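29 May 2025

Simulated kitchen loads without errors for the first time. Three evenings on the collision meshes, most of it wasted on the island, where the worktop and the cabinet body had been exported as one solid and the planner refused to go near either.

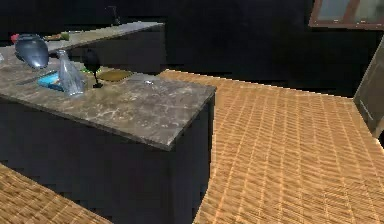

Split them into two separate boxes this evening and the planner stopped complaining. Step time is set so the physics runs at 200 Hz, with the arm controller at 50. Tried running both at the same rate last week and the small objects crept across the marble on their own, so the ratio stays as it is until I have a reason to touch it.

Glassware is the next problem. The bottle is narrow at the top and wide lower down, the wine glass has a rounded bowl on a thin stem, and the grasp sampler keeps proposing the widest part, where the Leden gripper has hardly any travel to spare. I have limited the bottle to the neck and the wine glass to the stem by hand. It is a bodge. A proper fix would score each grasp by clearance, and I'll write that when the real arm is moving.

The bottle mesh was 2,052 triangles, far too many for contact. Replaced it with two stacked cylinders for collision and kept the original for rendering. The olive dish got a flat disc, so the rim doesn't exist as far as the physics is concerned. If the gripper has to lift the dish by the edge I shall have to go back and do it properly.

Ran the reach test with the base at the near corner of the island. 17 target poses, all on the worktop. The ones towards the rear counter failed, wrist joint at its limit each time. Moving the base further in fixes those and loses the corner. Will try raising it on a plinth before giving up on the position.

Lighting is too dim for the depth model, and the back wall comes out almost black. Left it alone tonight. No sense tuning lights while the textures are still placeholders.

On the bench: shoulder bracket from Mimden fits after filing both slots. Belt tension still wrong on joint two, skips under load at full extension. The Amoah driver board runs warm but holds current. The spare connector from Stena is the wrong pitch, to go back. I ordered the same wrong one in February and should have checked the note.

Tomorrow:

- plinth height, repeat reach test
- friction values for glass on stone
- re-tension joint two, mark the pulley
- back up the scene file before changing anything

Workshop locked at half past ten. Soldering iron off, checked twice.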